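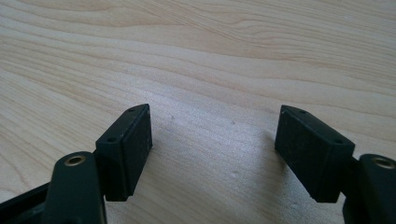
How a Two-Finger Gripper Works

A gripper is the part of a robot that holds things. Many robots have one at the end of an arm. A gripper can also be built as a separate tool that a person holds in one hand. The fingers are the same kind in both cases. Only the thing that carries them is different.

A hand-held gripper is a good first build because it needs no robot arm. Your own arm does the moving. You can learn how the fingers behave before you add motors, wires or a computer program.

The parts

Finger: the part that moves. A two-finger gripper has a left one and a right one, and they face each other. The two fingers together are called the jaws.

Arm: the long piece behind each pad. On our tool the arms are dark plastic with rounded ends. There is a brass-colored ring set into each one.

Pad: the black block on the end of each arm. The pad is the only part that is meant to touch the object. It has a large flat face, and the two faces are turned toward each other.

Gap: the space between the pads. When the jaws are open, the gap is wide. An object must be narrower than the widest gap or it will not fit.

Linkage: a set of bars joined at points where they can turn. When one bar is pushed, the others move too. The points where they turn are called pivots.

Why the pads have a large face

Press one fingertip on a pencil and the pencil can spin. Press with your whole palm and it spins much less. A large pad touches more of the object, so the object has fewer ways to turn.

The surface matters as well. The force that stops two surfaces from sliding past each other is called friction. A smooth, shiny pad on a smooth cup gives little friction. A duller pad with a slight texture often gives more. Dust gets between the surfaces and can lower the friction, so pads should be wiped before a test. Use a damp cloth and let the pads dry.

How hard should it squeeze?

The squeeze is called grip force. With too little grip force, the object slides down and falls. With too much, a soft object is crushed. A paper cup needs a small force. A block of wood can take a large one.

Heavier objects need more friction to stay up, and you can get more friction by squeezing harder or by changing the pad. Builders usually try the pad first. A harder squeeze puts more load on the pivots and bends the arms.

Bending is easy to miss. Close the jaws on a block and look at the pads from the side. If their faces are flat against the block, the arms are stiff enough. If light shows at the top or the bottom, something is bending or a screw needs tightening.
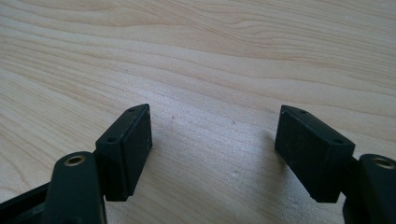
Volker Voß would add a step before any of this. He wants every builder to open and close the jaws 15 times with nothing between them, and to listen. A click at the same place each time means a pivot is catching. A scraping sound means two bars are too close together. He does not let anyone at his bench pick up an object until the empty test is quiet.

We have put his step first in the list.

Testing your gripper

1. Open and close the empty jaws. Check that both fingers move by the same amount.

2. Put a wooden block on the table. Bring the open jaws down on either side of it. Stop before the pads touch the table.

3. Close the jaws slowly. If one pad touches the block before the other, the block will be pushed sideways. Move your hand over and try again. A robot has to make this same correction, and it needs a sensor to do it.

4. Lift the block the height of your hand and hold it there. Count slowly to ten.

5. Put it down and open the jaws. Write down the result, even if the block fell.

One test is not enough. Arne Ruppert ran 162 lifts with the Kasten block, our standard test block, and it slipped in 29 of them. Most of the slips came when the block was gripped near one end. Gripped near the middle, it hardly ever slipped. The middle is close to the center of mass, the point where the block would balance on one finger.

Two grippers at one table

Some jobs need two hands. Opening a jar is one, because one hand holds the jar and the other turns the lid. Two grippers can share a job in the same way. Each one needs room to open fully, and the two must not bump. Agree on which gripper moves first. In a robot, the program decides this. The rule is called an order of operations, or a sequence.
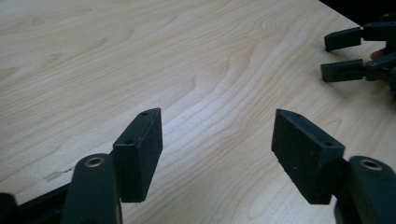
Wodolstead Shared Workshop – Junior Robotics Club

Try a handover. The first gripper holds the block near one end. The second closes on the other end. Only then does the first one open. If it opens too early, the block drops. If both pull at once, the block twists between the pads – stop, open one jaw and start again.

Long objects are easier to hand over than short ones, as there is space for both sets of pads. Start with a ruler. Go on to the block when the ruler works.

Keep your fingers out of the gap while the jaws are closing, and away from the pivots at all times. Tie back long hair. An adult should be at the table when you use a screwdriver or change a pad.

Words to know

Center of mass: the balance point of an object.

Friction: the force that works against sliding.

Grip force: how hard the pads squeeze.

Sequence: the order in which steps are done.

Page last checked 6 July 2018.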